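4.2 Small chores at the table
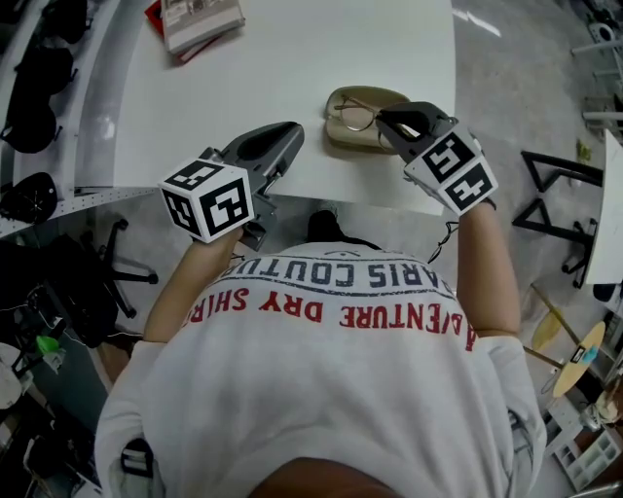

Figure 4. The glasses chore under way. The operator holds one gripper in each hand; the right jaws are closed on thin metal eyeglass frames over an open case.

We come now to the chore that we were fondest of, and that gave us the most trouble. Putting a pair of eyeglasses into a case sounds like nothing at all, and most of us do it half asleep, yet it asks a good deal of a machine with two flat-jawed hands. The frames are thin, they slide, and the case has to be kept from wandering off while the glasses go in.

People working with the hand-held grippers gave us 409 usable demonstrations of this chore, and we trained the Zulley policy on 256 of them, keeping the rest aside for tuning. On the Trultau arms it then finished the job in 59 percent of trials -- a figure we were happy with for a first try, though we would not yet trust it with our own glasses. Most failures came at the grasp, when a jaw closed on one temple and the frames swung around. Towels and books, which we take up in the next section, were a good deal more forgiving.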